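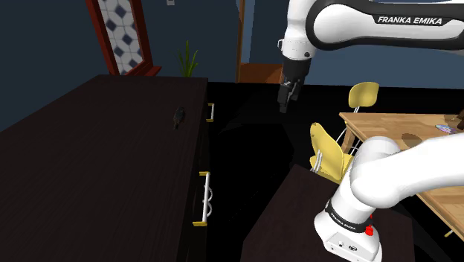 Flestetti Hall, upper balcony or standing floor for a first concert with my daughter?

Posted by midow_mom, June 27, 2024

Hi everybody! My daughter is turning thirteen and all she wants in the world is to see Jevier at Flestetti Hall when the tour comes through. I haven't been to a concert since before she was born, so please be gentle with me. The standing floor tickets are $70 and the upper balcony is $68, so money isn't really the issue. She wants the floor, of course. I'm five foot one and she's even shorter, and I keep picturing the two of us staring at the back of somebody's jacket all night. Has anyone taken a kid there? Also, do they let you bring in a water bottle, and what time should we really show up? Doors are at 6 but the ticket page doesn't say when the music starts.

balconybird

Oh, what a lovely birthday present! I took my niece to see Su there in March and we sat upstairs, row C, and I would do it again in a heartbeat. The balcony is steep, so even short folks can see right over the people in front, and you get to sit down between sets (my knees were very thankful). It does get warm up there, so dress her in layers. We got there a little after doors opened and walked straight to our seats, bought a T-shirt, and still had loads of time. The opening act came on an hour after doors and Su maybe an hour after that, but every tour is different, so I'd check the hall's page again the week of the show. They took my full water bottle at the door but let my niece keep her empty one, and there's a fountain by the coat check.

One more thing, try to stay away from the far left end of the balcony. There's a speaker stack hanging there and it blocks part of the stage. Do bring earplugs for both of you! Have the best time!!

row_z_regular

floor is way more fun. get there early and stand by the rail on the right side

ticketstub512

I'd go with the balcony for a first show too, but check the age rule before you pay for anything. When I went, under 14s weren't allowed on the floor at all, even with a parent. It was printed in the small type under the seating map. The box office picks up the phone in the afternoon and they were very nice to me.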